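Midcombe Churches Trail: Progress Report, July

Prepared for the Temeck Fund by Zuleica Sampaio, trail coordinator

Where we are

We are a little past the halfway point of the grant and I'm very happy to say that the trail exists! You can set out from the market square in Midcombe with our folded map in your pocket, visit church after church on foot or by bike, and finish at the river in Clutatthorpe in time for dinner. In the spring that was a line on a spreadsheet.

The full route takes in 19 churches and chapels. Most of them are small and rural, and a good half had never appeared in any visitor guide. The two big ones at either end already had plenty of callers, so our efforts have gone mostly into the places between, where a traveler used to find a locked door and a phone number that rang out.

Access and opening hours

Every building on the route now has posted hours. The hours vary a lot. St. Bride's opens from breakfast until dusk, while the hill chapel at Ninh can manage only the afternoons, and the map says so plainly. We had hoped to get the same hours everywhere and I have stopped pushing for it. The parishes know what they can keep up through the winter, and a short opening that can be relied on is worth more to a visitor who has walked three miles to get there.

Keys were the slow part. Two of the chapels had insurance terms that ruled out leaving the building open without someone on site, and it took most of the spring to get revised terms in writing. Both are now settled. The cost of the new locks came in under budget, and I'd like to talk with you about moving the difference to the signs line (see below).

The map

We printed 400 copies of the first version as a trial, and they went fast. The tourist desk in Midcombe asked for a second box before I had unpacked the first! The feedback has been really useful. People love the drawings of the towers, which help you recognize each church across the fields, and they love having the bus stops marked. They did not love the type size. The notes on the windows and carvings are too small to read inside a dim nave, and several visitors wrote to tell us so. The second version will be larger, with the notes on the back and the walking directions moved to the front.

We also got one thing wrong. The footpath between Ninh and the next stop was shown on the west side of the stream, and it runs on the east. We put a correction slip in the remaining copies and fixed the online map the same afternoon.

Walking and cycling

The path sections are in better shape than I dared hope in the proposal. The county cleared the old rail cutting ahead of schedule, so cyclists can now avoid the main road almost entirely. Three gates still need replacing. Two are on order and the third is waiting on a conversation with the landowner, who has been friendly about it but wants to see the drawings first.

I walked the whole route over two days with a couple from out of state who had picked up the map at the station. They stopped at everything. What struck me was how long they spent at the plainest chapel on the list, the whitewashed one outside Ninh with the painted ceiling. We had allowed ten minutes there in the suggested timings. They were inside for most of an hour, lying back on the pews to look up. I have changed the timings.

Places to stay and eat

Clutatthorpe has an inn and a few rooms above the bakery. Midcombe has plenty. The middle of the route has very little, and this is our weakest point for anyone who wants to do the trail at an easy pace. One farm has agreed to take walkers from next season and another is thinking about it. The church hall at Ninh now puts out tea, cake and a water tap on open afternoons, which has made a real difference on hot days, and the donations go straight to the roof fund.

Signs and interpretation

The wooden waymarkers are up as far as the river crossing. The indoor panels are behind, and that is my doing. I wanted each one written by somebody who knows the building well, and gathering those texts has taken longer than ordering them from a single writer would have. 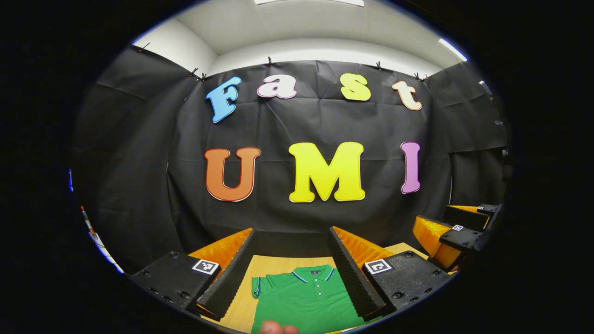

The texts that have come in are wonderful, though. One explains a row of carved animals that I had walked past for years without noticing — there is a hare hiding behind the third pew end. Another tells the story of a bell that was cast for Clutatthorpe, delivered to the wrong parish and never sent back. I would hate to lose any of that to a rushed deadline, so I am asking for the panels to be delivered one quarter later than planned. The total cost does not change.

What we would like from you

Approval to move the savings on locks to the signs line, which would pay for large-print versions of every indoor panel.

Agreement to the new delivery date for the panels.

A date for your visit. The hedges are full of blackberries by the end of summer and the light in the east window at St. Bride's is at its best before 10 a.m., so an early start would be well rewarded. I'll bring the flask and the new map.

Coming up next

The second print run goes to the printer once the path sections have been checked again on foot. After that come the remaining waymarkers, the gates, and a first try at a guided walk for people who use wheelchairs, covering the level stretch from the river into Clutatthorpe. Spending to date is set out in the attached sheet, with receipts for the locks and the first print run.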